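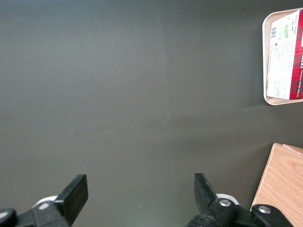 通信機器株の決算を、買う前に自分で読んでメモにする手順

当サイトではCookieを使用しています。閲覧を続けることで、Cookieの使用に同意したものとみなします。[同意する] [設定を変更]

通信とか半導体とか、つながる機械まわりの株って、ニュースの見出しだけ追っていると全部上がりそうに見えてきませんか。私はまさにそれで何度か失敗していて、見出しで買って、決算で驚いて、あわてて売る、というのをきれいに繰り返していました。いまは買う前に必ず決算資料を読んで、A4一枚のメモを作っています。会計の資格は持っていませんし、電卓と表計算ソフトがあればできる範囲のことしかしていません。

今回は、私が前の四半期に見ていたKotatoraという通信モジュールの会社を例に、その手順を順番に書いていきます。途中で比較用にArnvilleとMansourも出てきます。どれかを勧める記事ではないので、そこはお手柔らかに。売買はご自分の判断でお願いしますね。

■まず資料を集める

会社のサイトの「投資家情報」とか「IR」と書いてあるページを開きます。最初に落とすのは決算短信、次に決算説明資料、それから去年の同じ四半期の短信。この「去年の同じ四半期」を忘れる人がけっこう多いんですが、通信機器は季節でかなり売上が動くので、ひとつ前の四半期と比べても何もわからないことがあります。私は最初の年、年度末の駆け込みで売上がふくらんだ四半期と、その次の四半期を比べて「急減速だ！」と騒いでいました。はずかしい。

説明資料はカラーでグラフも多くて読みやすいです。読みやすいので、つい先にこっちを読みたくなるんですけど、私は短信を先にします。説明資料は会社が見せたい順に並んでいるからです。先に数字だけ見て、自分なりの疑問をいくつか書き出してから説明資料を開くと、「あ、この話は載ってないんだな」というのに気づきやすくなります。

海外の会社の場合は英語になりますが、表の形はだいたい決まっているので、慣れると数字の部分は翻訳なしで拾えます。文章の部分は翻訳ソフトに頼ってもいいと思います。ただ、単位だけは必ず原文で確認してください。千ドルと百万ドルを取り違えたメモほど怖いものはないです(やりました)。

■売上は、合計より内訳

さて、Kotatoraの短信を開くと、年間の売上高は3000億円。ふーん大きいな、で終わらせずに、セグメント情報のページまで進みます。短信の後ろのほうにあって、字が小さくて、見た目がいちばん退屈なページです。

Kotatoraは事業がモジュール、基地局向け部品、保守サービスに分かれています。私が買いたい理由は「機械同士の通信が増えるから」だったので、見るべきはモジュールの売上です。で、そのモジュールの売上が700億円でした。つまり、私が期待している成長の話に直接関係するのは、会社全体のうちそこだけ。残りは別の理由で伸びたり縮んだりします。

ここで一度、手を止めて、自分が買おうとしている理由と、会社が実際に稼いでいる場所が合っているかをメモに書きます。私の書き方はこんな感じです。

「買いたい理由：機械向け通信の増加。関係する事業：モジュール。会社全体の主役ではない。基地局向けが不調だと打ち消される可能性あり」

文章はへたでいいんです。あとから読み返して、そのときの自分が何を考えていたかわかれば十分。むしろきれいに書こうとすると、都合の悪いことを省きたくなるんですよね。

ちなみにArnvilleは事業をひとつにまとめて開示しているので、この内訳が出せません。そういう会社は説明資料の中に地域別や顧客別の表がないか探して、それもなければ、メモに「内訳不明」と書いて先へ進みます。わからないところを想像で埋めない、というのは自分との約束にしています。

■利益は営業利益から下へ

次は利益です。損益計算書は上から順に、売上、原価、売上総利益、販管費、営業利益、と並んでいます。私は最初に営業利益を見て、そこから一段ずつ下に降りていきます。

なぜか最終利益だけがぐんと伸びている、という決算に出会ったら、特別利益の行を見てみてください。土地や子会社の株を売ったお金が入っていることがあります。悪いことではないのですが、来年も同じだけ土地を売るわけにはいかないので、来年の利益を考えるときは抜いて考えます。逆に、特別損失で最終利益がへこんでいるだけなら、本業は意外と元気だったりもします。

Kotatoraは営業利益がほぼ横ばいで、最終利益が伸びていました。特別利益の注記を読んだら、古い工場の売却益。見出しは「増益」でしたけど、私のメモには「本業は横ばい」と書きました。この一行が書けただけでも、短信を開いたかいがあったと思っています。

粗利率(売上総利益÷売上)も、できれば去年と並べておきたいです。部品の会社は、競争がきつくなると値引きで売上を保とうとすることがあって、そうすると売上は立派なのに粗利率がじわっと下がります。じわっと、がくせもので、一回の決算だけ見ていても気づきません。私は表計算ソフトに四半期ごとに一行ずつ足していって、折れ線グラフにしています。飾りのないただの線ですが、これがいちばん役に立っているかもしれません。

■キャッシュフローをざっくり確認

苦手な人が多いところですけど、見るのは二か所で大丈夫です。「営業活動によるキャッシュ・フロー」と、投資活動の中にある「有形固定資産の取得による支出」。前から後ろを引き算すると、本業で入ったお金から設備に使ったお金を引いた残りが出ます。フリーキャッシュフローと呼ばれるものの、いちばん簡単な計算です。

Mansourを例にすると、営業活動で50億円入ってきているのに、設備への支出がそれを上回っていて、残りはマイナスでした。工場を建てている途中の会社ではよくある形です。だからマイナス即アウトではなくて、「その工場はいつ動くのか」「お金は借りたのか、株を増やして集めたのか」を説明資料で探します。株を増やしていたら、一株あたりの取り分が薄まるので、そこもメモ。

それと、利益は出ているのに営業キャッシュフローが何年も細い会社は、私は少し距離を置きます。売ったことになっているけどまだ代金をもらっていない、という分がたまっている可能性があるからです。貸借対照表の「売掛金」の増え方と、売上の伸びを見比べてみてください。売掛金のほうがずっと速く増えていたら、理由を探したほうがいいです。

■在庫を見る

通信機器と半導体では、在庫はぜったいに見てほしい項目です！ 貸借対照表の「棚卸資産」、または「商品及び製品」「仕掛品」「原材料」と分かれている部分ですね。

分かれて載っている場合は、どれが増えたかで印象がかなり変わります。原材料が増えているなら、これから作る準備かもしれないし、値上がりの前に買いだめしたのかもしれない。完成品が増えていて売上が伸びていないなら、売れ残っているのかもしれない。全部「かもしれない」なんですけど、説明資料や質疑応答の要旨に一言でも在庫の話があると、どれなのか見当がつきます。

私は売上が伸びているのに在庫の伸びがもっと速い会社を見つけたら、その四半期は買わないことにしています。次の決算まで待って、在庫がさばけていたら改めて考える。待っている間に上がってしまった株もあります。くやしかったですよ、それは。でもそのルールで避けられた下げのほうも覚えているので、いまのところ続けています。

■一社への依存を調べる

有価証券報告書まで行くと、「主要な販売先」という表が載っていることがあります。売上の大きな部分を一社に頼っている場合に出てくる表で、短信にはないことが多いので、年に一度はこちらも開きます。長いですが、PDFの中を「販売先」で検索すればすぐたどり着けます。

Flelthamを調べたときがまさにこれで、事業の説明はとても魅力的だったのに、売上の大半が通信会社一社向けでした。その通信会社が設備投資を先延ばしにしたら、Flelthamの売上も一緒に先延ばしになります。こういうときは、お客さん側の決算も読むことになります。読む量が増えて面倒なので、面倒だと思った時点で私は見送りました。自分の手が回る範囲で投資するのも、まあ大事なことかなと。

■会社の予想と、自分の期待を並べる

短信の最初のページの下のほうに、通期の業績予想があります。ここまで読んできた実績と、この予想を並べて、残りの期間でどれだけ稼ぐ計画になっているかを引き算で出します。残りの期間にやたらと重い計画が乗っていたら、説明資料に根拠があるか見にいきます。「下期偏重」とさらっと書いてあるだけだと、私はちょっと身構えます。

過去の予想と結果も、さかのぼって見ておくと会社の性格がわかってきます。いつも控えめに出して上回る会社もあれば、毎回強気に出して途中で下げる会社もあります。同じ「増益予想」でも、前者と後者では受け取り方が変わりますよね。

■メモにまとめる

読み終わったら、最後にA4一枚にします。私の項目は3つだけです。

・買いたい理由と、それに関係する事業の数字
・気になった点(在庫、売掛金、販売先、特別利益など)
・どうなったら売るか

昔はもっと項目がたくさんあって、配当の推移だの社長の経歴だの書き込んでいたんですが、埋めるのがしんどくなって途中でやめてしまいました。続かないメモはないのと同じなので、削りに削ってこの形です。

大事なのは最後の「どうなったら売るか」で、これは買う前に書かないと意味がありません。買ったあとだと、人は持っている株に甘くなります。少なくとも私はものすごく甘くなります。Kotatoraのメモには「モジュールの売上が前年を下回ったら、いったん売る」「粗利率が二回続けて下がったら理由を調べる」と書きました。株価の条件を入れる人もいますし、そこは好みでいいと思います。

■つまずきやすいところ

会計基準が違う会社を並べるときは、少し気をつけてください。日本基準と国際会計基準では、のれんの扱いも営業利益に入る項目も違います。短信の表紙に〔日本基準〕とか〔IFRS〕と書いてあるので、メモの隅に写しておくと、あとで比べるときに助かります。

それから為替。輸出の多い会社は、円安だけで売上が伸びて見えることがあります。説明資料に「為替影響を除く」と書かれた数字があればそっちも拾っておきましょう。会社が想定している為替レートもたいてい載っています。

あと、発表直後の株価の動きは、読み終わるまで見ないのがおすすめです。上がっているのを見てから読むと良いところばかり目に入るし、下がっているのを見てから読むと逆になります。私はスマホを別の部屋に置いて、お茶をいれてから読み始めます。夜の9時くらいに始めて、慣れないうちは一社で寝る時間になってしまうかもしれません。私も最初の一社は、セグメント情報を見つけるまでにひと晩かかりました。

メモができたら、次の決算の発表予定を会社のIRカレンダーで確認して、自分のカレンダーにも入れておいてください。次回は同じファイルを開いて、一行足すところから始められます。

新着記事をメールでお届けしています。ご登録はメールアドレスの入力だけ、配信停止はいつでもできます。[登録する]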